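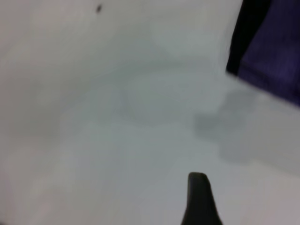
One reader of our April issue asked whether the fingertips really need wiping before every run, and we're afraid they do, even on a quiet morning!

3. Bring the finger in slowly beside the item, and stop there to check your grip setting.

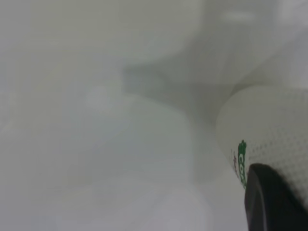
Could the speed limit be lifted once the cell is familiar, wrote another? Please leave it on, however well you know the job.

Note: inspect the finger pads every 1,000 cycles.

Caution: press stop before reaching in.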